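Prumemmont Community Seed Library
Progress report to the Bensaid Fund, second half of the grant period

Summary

The seed library has been open at the Rokstead branch since March. Work is on schedule except for the germination testing, which started late and is still catching up. Spending is within the amount approved. No change to the grant terms is requested at this time.

Lending and returns

Members checked out 1206 packets this season. Beans, lettuce and tomatoes went fastest. Squash was slow, mainly because we put it out after most people had already planted. Next year squash and pumpkin will go out with the tomatoes.

Returned seed is coming in more slowly than lent seed went out. We expected this for the first year, as many members are new to saving seed and some crops are not ready until fall. Beans and peas make up most of what has come back. Quality is mixed. Several batches arrived damp and had to be spread on trays for another two weeks before storage. The handout on drying has been rewritten with larger type and a short section on how to tell when a bean is dry enough to store. 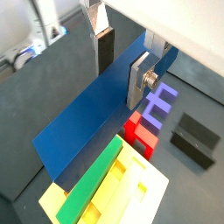 Storage is the part of the project that has gone best. The cabinet room at Rokstead stays cool through the summer, and the humidity readings have been steady apart from one week in July when the air conditioning was off for repair. Stock was moved to sealed jars for that week. We lost one jar of onion seed, which was old to begin with.

Germination testing

We committed to testing every variety donated by growers outside the library. There are 16 of these. Nine have been tested and seven remain. The delay came from the heat mats, which arrived in May instead of March. Each test uses 100 seeds where we have enough to spare, and fewer for the small lots.

Results so far are good for lettuce and kale and poor for parsnip. Parsnip seed does not keep well, and we will stop accepting it unless it was harvested the same year. Packets from the weak lot were pulled and members who had already taken them were offered a replacement.

Workshops

Four workshops were planned and three have been held. The tomato session filled up and had a waiting list. The session on saving biennials was thinly attended, and the people who came told us the title put them off. It will be offered again under a plainer name. The fourth workshop, on cleaning and labeling, is set for a Tuesday evening in October.

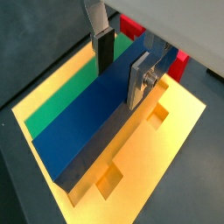
Will the library be able to keep going after the grant ends?

We expect it to, at a smaller scale. The Rokstead branch has agreed to keep the cabinet and handle checkout at the front desk, so the main running costs will be packets, labels and new stock for crops that few members save. We are setting aside $500 from the current supplies line for that purpose, with your approval.

Catalog

The paper list has been replaced by a searchable one on the branch computers. Each entry gives the crop, the variety, the year of harvest and whether it is easy or hard to save. Older entries still need their harvest years filled in. The Nakunitz garden group has asked for a printed copy, and one will be sent once those gaps are closed.

Work for the next period

Finish the remaining seven germination tests.
Hold the October workshop and repeat the one on biennials.
Send the printed catalog to Nakunitz.
Sort and pack fall returns before the branch closes for the winter break.
Order packets early, as the small size was out of stock for much of the spring.

Receipts for this period are attached separately. The final report will include the full count of returned seed by crop.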